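We use cookies to remember your settings and count visits. Accept all | Manage cookies

Who let that packet in? Cleaning up the firewall rules on our student network

I picked this project because I was annoyed. My laptop kept losing its connection to the print server in the Wola building, and every time I asked why, I was told "it'll be the firewall". So when the list of summer projects came round and one of them was a tidy-up of the firewall rules on the teaching network, I put my name down before reading the rest of it (bit rash, but there we are).

The teaching network at Plemdale has one main firewall, which we all call Kun after the name on its login page. Behind it sit the labs, the print server, two file stores and a lot of student machines. When I exported the rule list on my first morning it had 2,570 lines. I'd expected a couple of hundred! The oldest comment I could find just said "temp, remove after demo" with no name and no year. 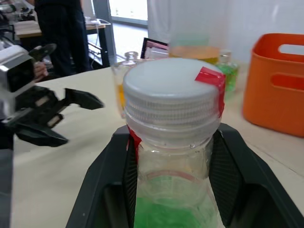

My plan was to sort the rules into ones that were used, ones that were never used, and ones that could never be used however hard you tried. That last group are called shadowed rules. Kun reads the list from the top and stops at the first match, so if line 40 allows everything from the labs to the file store, a line further down that blocks one lab machine from the same place does nothing at all. It just sits there looking strict.

I wrote a small script called Drallimia to find them. It reads the export, turns every address range into a start number and an end number, and checks each rule against all the ones above it. The first version compared the addresses as text, which meant it thought 10.0.9.1 came after 10.0.10.1, and I lost two days to that. The second version was fine but painfully slow until I grouped the rules by port. 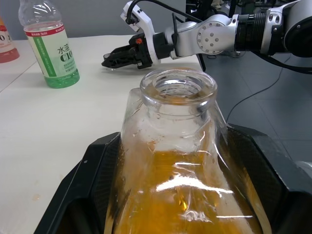 RESULTS

Drallimia marked 2,000 rules as shadowed or exact copies of another rule. I didn't believe it, so I picked out a batch and worked through them on paper with a pencil, and they all came out the same way. Most were copies. I think what happened is that people added a new rule whenever something broke and never looked to see if it was there already, though I can't prove that from the export.

The more worrying find was 21 rules that allowed any address to reach any other address on any port. Three of those were switched off. The other 18 were live, and one was sitting high enough in the list to cancel out a good part of what came after. I took that one straight to my supervisor and it was closed the same afternoon.
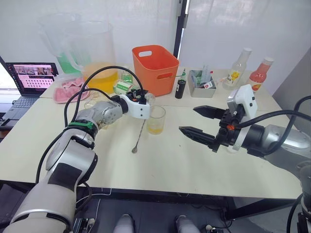
Fig. 3. Bench with two arms.

Removing things was much scarier than finding them. We did it in small batches, early in the morning, with the old list saved so we could put it back. The shadowed rules went quietly, as they should. The wide-open ones we first set to log, left for a week, and then replaced with narrower rules based on what had used them. Even so I managed to cut off one of the file stores for ten minutes by typing a 4 where I wanted a 5. Sorry again to everyone in the second-floor lab.
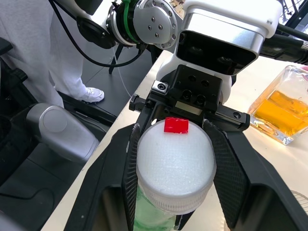 By Benedek Juhász
Aug 21, 2026

What I'd do differently: start the logging on the first day. I only had a short stretch of logs to go on, so anything that runs once a term (exam software, say) wouldn't have shown up, and I've left those rules alone with a comment beside them. I'd also ask for a proper owner field on each rule. At the moment Kun lets you save one with the comment box blank, and people do.

And the print server? A typo in its own settings, nothing to do with the firewall. I've fixed it and my laptop prints now.

Print this page | E-mail this page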